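Unit 6 Handout: Looking Closely at a Two-Arm Kit
Introduction to Robot Handling, December lab block

This unit is a hands-on review of the Trillel, the two-arm tabletop kit sold by Prirnitz. We have spent weeks on joint angles and grip force on paper, and now you get to judge a real product on a real job (my favorite part of the course!). The job is candy sorting. Read this before lab and bring your notes from Unit 5. 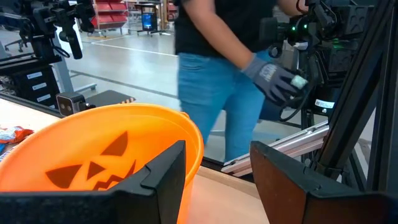
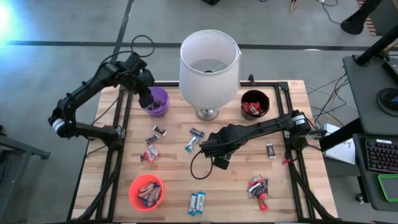 1. Why candy

Candy is cheap, it comes in many shapes, and it is a wonderfully mean test for a gripper. A wrapped bar has stiff sides and floppy ends. Close on the middle and you have a good hold; close on the end and you may be holding nothing but wrapper. Shiny wrappers also throw back light, so a color that looks plain to you can wash out in the camera view.

Then there are the containers. Reaching down into a round bowl is a different problem from setting something on a flat table. The fingers need room to open, and the rim gets in the way if the arm comes in at too low an angle. Look at the arm on the left in the second picture, with its fingers inside the purple bowl, and think about which joints have to bend to get it there.

2. What the kit does well

The wrist camera is the feature I would show a buyer first. In the first picture you get the gripper's own view, with both fingers and the orange bucket together. Compare that with the wider view in the second, where you can follow both arms but the fingertips are small. You want both! A lot of grasping mistakes that puzzle you from overhead make sense as soon as you switch to the wrist.

Setup is quick too. My first run through the guide took nearly 90 minutes, with a good part of that spent on cables.

3. What to be critical about

Arm overlap. With 2 arms sharing one table, the middle belongs to both of them. Find out how the software decides who goes first.

Blocked view. The fingers cover part of whatever sits behind them. How much can you lose before the grasp suffers?

The manual. The section on calibration is thin, and the Skovena add-on guide repeats it nearly word for word. I like this kit a lot, but a beginner would get stuck there.

4. Lab task

Work in pairs. Each pair has 60 minutes on the station.

a. Pick one kind of candy and one container.
b. Run the pick and place routine with the default settings. Write down every miss and where the fingers closed.
c. Change one setting only, then run it again.
d. Save the wrist view and the wide view for the same grasp and put them side by side in your write-up.

5. Write-up

Keep it under 1,000 words. Write it as a product review for a small workshop that has never owned a robot. Say what you would tell them to try first and what would make you hold off on buying. Strong opinions are welcome if your miss log backs them up.

For next time: read the Cârstea chapter on soft objects, up to the part on bags.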